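埃萨纳实验室 末端执行器评测组
手持式二指夹爪对比评测,连帖发布。本轮评测对象为夹爪指面衬垫、指尖构型与腕部相机三项,任务为餐具整理入笼。以下内容依据评测组内部记录整理,供合作单位及同行参考。

1/
本轮评测由 Heledd Wogan 担任负责人,评测组于6月14日(星期四)完成全部采集工作。采集共计1249条,经复核剔除117条,剔除原因集中于时间戳不同步与定位丢失两类。剔除条目均保留原始文件,不参与后文任何统计。

2/
参评方案共2套。甲案为诺瓦科夫斯基(Nowakowski)指面衬垫,表面带纹理,硬度较低;乙案为布雷洛(Brerlow)指面衬垫,表面较平,硬度较高。两套方案使用同一型机身、同一型鱼眼相机及同一版采集程序,差异仅限于衬垫本身。

3/
任务选定为餐具整理,依据有三点需要说明。其一,筷子截面小、长度大,夹持点略有偏移即产生明显力矩。其二,勺子的勺头与勺柄重心不一致,夹持后易绕指面转动。其三,餐具笼开口有限,入笼阶段对末端姿态的要求高于抓取阶段。三者均为本组此前在方块、圆柱等标准件上未能充分考察的内容。

4/
操作规程如下。操作员持夹爪自桌面上方接近目标,夹持后停顿片刻,再提起、调整姿态、送入餐具笼,松开后退回起始位置。每名操作员在正式采集前须完成练习,练习数据不入库。操作员共8人,均不事先告知所用衬垫编号。

5/
筷子的夹持位置,规程只规定区间,不规定具体点位。评测组考虑过以贴纸标记夹持点,后予放弃,原因在于贴纸本身会改变表面摩擦,并可能被视觉模型当作线索加以利用。

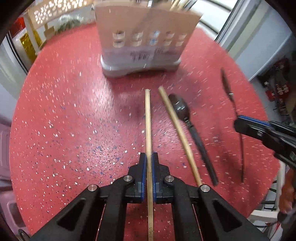

6/
关于细长件的夹持,两套方案的差别主要见于提起后的第一次姿态调整。甲案衬垫在受压后与木质表面贴合较充分,操作员反映调整时手感连续,较少需要中途放下重新夹持。乙案衬垫夹持初期较为干脆,但在手腕快速翻转时,筷子沿指面转动的情况多于甲案。上述意见来自操作员书面反馈,尚未与力传感数据逐条对应。

7/
关于勺类,情况有所不同。勺柄表面光滑,甲案的纹理优势不明显。若夹持点靠近勺头,两套方案均可完成任务;若夹持点靠近柄端,两套方案均有下垂现象。评测组认为,此处的限制因素在于指尖宽度,更换衬垫不足以解决,拟在下一轮单独设置宽指尖对照。

8/
有合作单位来函询问是否应当统一夹持力。本组说明如下:手持采集工具由操作员以手指直接驱动,夹持力随人而异,此为该类工具的固有特征。强行统一将使数据失去人工操作的自然分布。本组的处理办法是如实记录开合宽度曲线,由使用方自行筛选。

9/
相机部分。参评机身均采用鱼眼镜头,优点是夹爪两指与桌面目标可同时进入视野,接近阶段无需另设外部相机。缺点亦应如实说明:视野外缘畸变较大,靠近外缘的细长物体在画面中呈弯曲状,直接用于位姿估计时误差偏高。建议使用方先行标定,再作去畸变处理,不宜沿用出厂参数。

10/
曝光设置方面,本轮采用锁定曝光。自动曝光在镜头转向窗户一侧时会整体压暗桌面,深色餐具细节随之损失。锁定曝光后窗户区域偏亮,但对任务无实质影响。两害相权,评测组选择后者,并将曝光值写入每条记录的元数据。

11/
控制器采用萨韦罗(Zavero)采集盒,负责图像与开合宽度的同步写入。首日曾出现写入延迟,经查系存储卡规格不足所致,更换后未再出现。首日受影响的条目已计入前述剔除范围。请使用同型采集盒的单位留意存储卡的持续写入速度,勿仅以标称峰值为准。

12/
双人同桌采集时,两支夹爪可能相互进入对方视野。规程对此不作回避要求,仅规定不得发生接触,且同一时刻不得夹持同一件餐具。标注时,凡视野内出现另一支夹爪的片段均加注标签,便于使用方按需取舍。

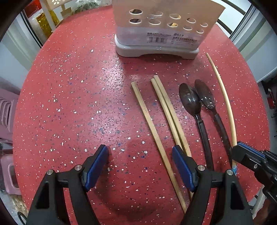
13/
并排摆放的细长件是本轮难度最高的一类。两根筷子紧靠时,指尖难以插入其间,操作员通常先以单侧指尖拨开,再行夹取。这一拨开动作在甲案下较为稳定;乙案下,指尖侧缘偶有打滑。标注规范已将拨开列为独立动作类别,不与夹取合并。

14/
勺头相互搭接时,规程允许操作员自行决定先取哪一件。评测组复核后认为,取件顺序的差异具有保留价值,未作统一。使用方如以模仿学习为目的,请注意同一初始布局可能对应多种合理顺序,单一顺序的评价指标会低估模型表现。

15/
餐具笼在采集期间不作固定,仅以自身底座置于桌面。此项安排曾有不同意见。主张固定者认为可减少无关变量,主张不固定者认为实际使用场所中餐具笼均可移动。最终采纳后一意见,并规定餐具笼一旦明显移位,该条即告结束,由操作员复位后重新开始。

16/
蓝色衬垫的磨损检查按批次进行。检查项目包括表面压痕、边缘翘起与粘接状况。甲案衬垫因材质较软,压痕出现较早,建议更换周期短于乙案。具体周期须结合被夹物体材质确定,本组不就此给出通用数值。

17/
初步结论:就木质细长件而言,评测组倾向采用甲案;就光滑柄类餐具而言,两案未见足以影响选型的差别;就长期连续采集而言,乙案在耗材更换方面较为省事。以上结论仅适用于本轮机身与任务,不宜外推至电动夹爪或机械臂末端。

18/
下一轮评测定于11月进行,拟增加宽指尖对照,并将同一套指尖安装于机械臂,检验手持数据在机械臂上的复现情况。有意提供样件的单位,请随样件附上衬垫硬度、厚度及粘接方式说明。样件评测后原则上不退还。

19/
数据申请事宜。经复核的条目可供非商业研究使用,申请时请写明用途、拟使用的字段及保存期限。剔除条目一般不对外提供,确有同步算法研究需要的,可另行说明。申请材料由 Heledd Wogan 统一受理,评测组不接受以私信方式提出的申请。

20/
勘误:本组此前发布的标准件评测连帖中,甲案与乙案的编号与本轮相反。引用旧帖时请以衬垫名称为准,勿以编号对应。旧帖正文不作改动,已于其下附注说明。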